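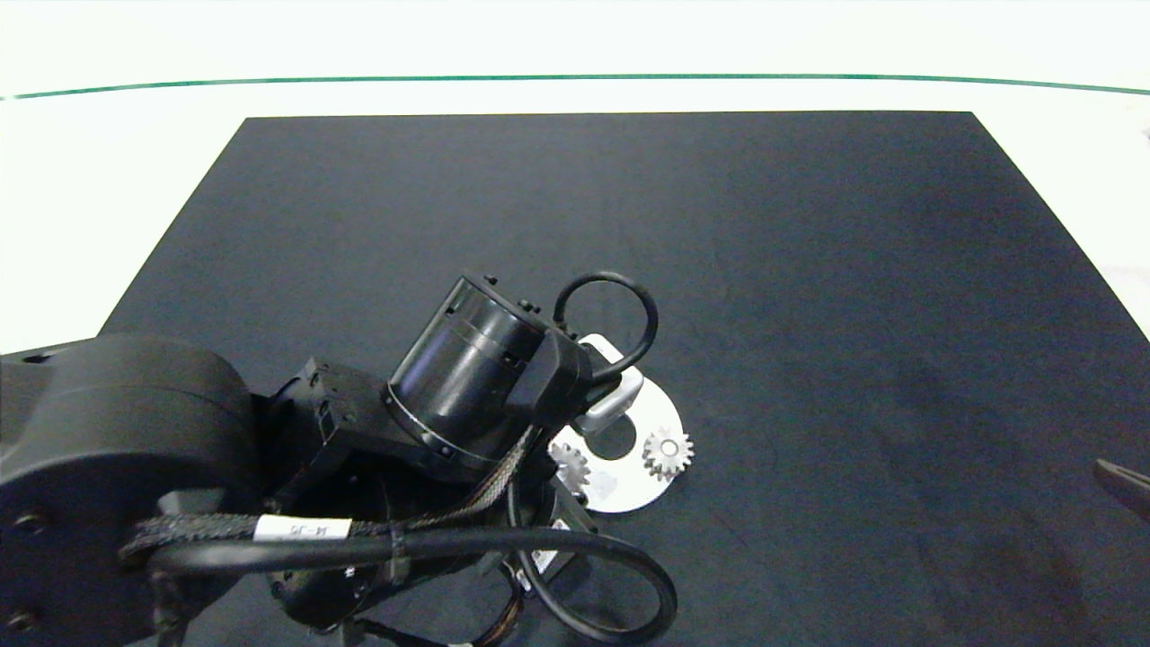
Billitz Distribution
Warehouse Equipment Meeting, Toledo site
Minutes of Tuesday, May 19, 2026

Present: warehouse operations, maintenance, purchasing, safety, IT. Receiving sent apologies.
The meeting opened at 9:05 a.m. in the upstairs conference room.

1. Minutes of the last meeting
Approved with one correction. Under item 4, "pallet wrapper" should read "pallet inverter."

2. Conveyor line, mezzanine to packing
Maintenance reported that the line stopped 11 times since the last meeting. Most stops were at the transfer onto the packing spur, where small cartons turn sideways and jam against the guide rail. The rail has been moved in and the photo eye reset. Packing asked for a second emergency pull cord on the east side. Safety agrees. Maintenance will get a price.

3. Vertical lift modules
Purchasing has quotes from Fusen and Badow for two units to replace the static shelving in small parts. The Fusen quote includes installation and operator training. The Badow quote has a shorter lead time but leaves floor work to us. Operations wants 300 trays in total across both units. Neither quote matches that number as written, and purchasing will ask both companies to requote on the same basis.

IT asked which supplier can connect to the present inventory system without a separate server. No answer yet. The question goes into the requote.

There was some discussion of tray weight limits. Bearings and shaft collars are the heaviest items in small parts and would have to be spread over more trays than they take up now.

4. Small parts slotting
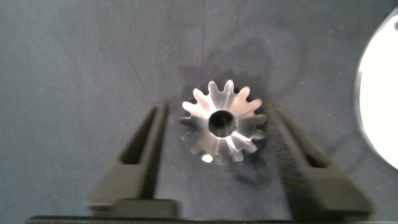 Spur gear, small parts.

The recount of small parts is finished. There are 1797 active locations, with more than 3000 part numbers on file. Many of the part numbers have had no picks in two years. Operations will send the list to sales before anything is removed. Mixed bins are to be split before the lift modules go in. Labels for the new locations will be printed in-house. Purchasing was asked to order label stock now, as the last order came late.

5. Forklifts and floor

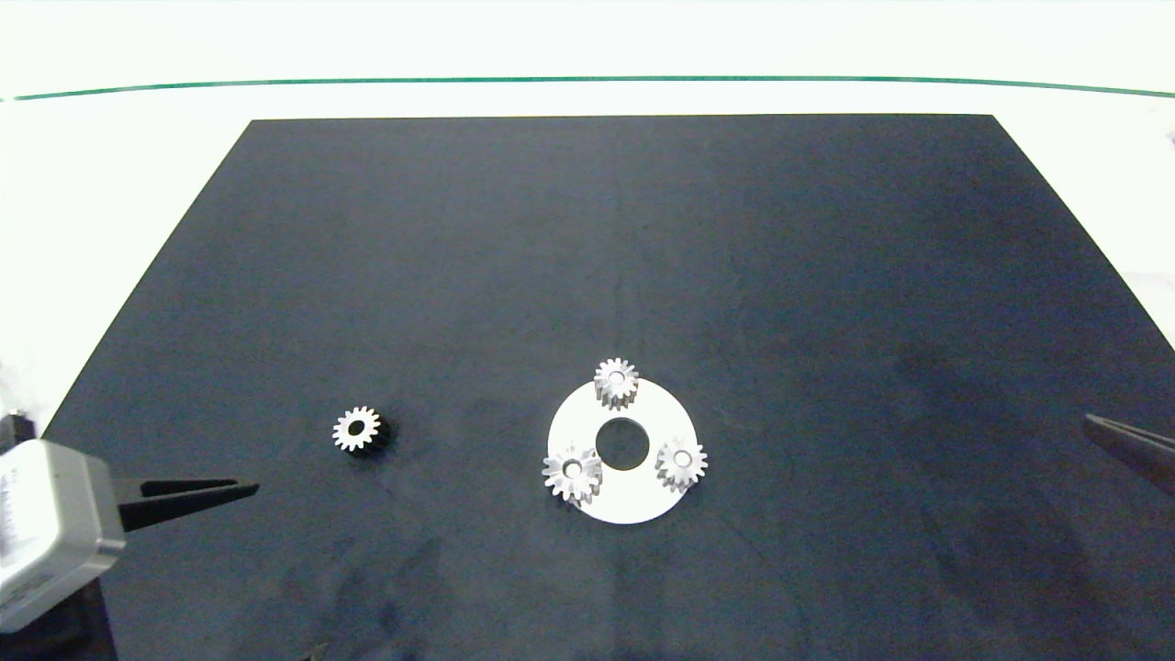 The lease on the two reach trucks ends in September. Operations prefers to extend one and return the other. Maintenance noted that the battery on the older truck no longer lasts a full shift, so that is the one to return. The floor joint at dock door 4 has opened up again and is hard on the wheels. Patching is set for a weekend when the door can stay closed.

6. Safety
One near miss reported, a pallet left in the walkway by the charging station. The yellow lines there are worn and will be repainted. Rack inspection tags are up to date except in aisle 7.

7. Actions
Price for second pull cord: maintenance
Requotes from Fusen and Badow: purchasing
List of inactive part numbers to sales: operations
Label stock: purchasing
Aisle 7 rack inspection: safety

The meeting closed at 10:20 a.m. Date of the next meeting to be set once the requotes are in.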